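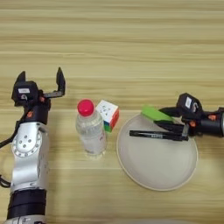 Chapter 4
Everyday Objects and What They Are Made Of

In this chapter you will learn
how to sort objects by material, shape and use
why makers choose one material over another
how to write a useful object record

4.1 Starting with what is on the table

Most of the things people handle in a day get very little attention. A bottle is picked up, opened, drunk from and put down. A plate comes out of the cupboard and goes back in. In the first three chapters we looked at raw materials: where wood, clay, metal and oil come from and how they are processed. We now turn to finished objects.

The photograph at the start of the chapter shows a bottle of water, a puzzle cube and a round plate on a wooden table. They have different uses, and they make a good first set for sorting.

Take shape first. The plate is wide and flat with a rim that is only slightly raised. The bottle stands upright and has ridges in its body. In thin plastic, ridges add stiffness, so a bottle can be gripped without folding in. The cube has flat faces and will rest on any of them.

Next, take color. On the cube, color is part of how the object works, and a solver must be able to tell the faces apart at a glance. The bright cap on the bottle is easy to find against the clear body. The plate is off-white and would go with almost any other dish.

4.2 The Plustholm survey

Object records are used by museums, repair shops and town recycling offices. One of the larger sets comes from Plustholm, where Rosalie Lehner and Benedikt Auer asked households to list everything kept on or near the kitchen table. The finished survey held 1,284 entries. Of these, 422 were containers of some kind, including bottles, jars, tins and boxes.

Lehner and Auer found that the hardest entries to sort were objects made of more than one material. A jar with a metal lid and a rubber seal could be filed in three places. They settled on a simple rule, which we will use for the rest of this book: record the main material first, then list the others in order of size.

Key terms
Main material: the material that makes up most of an object.
Object record: a short written entry giving the name, material, shape, size, color and use of an object.
Composite object: an object made of two or more materials joined together.

Activity 4A
Choose 2 objects from your own kitchen or classroom table. Write an object record for each. Trade records with a partner and see whether your partner can find the objects without help. Keep both records, as you will need them again in Section 4.5.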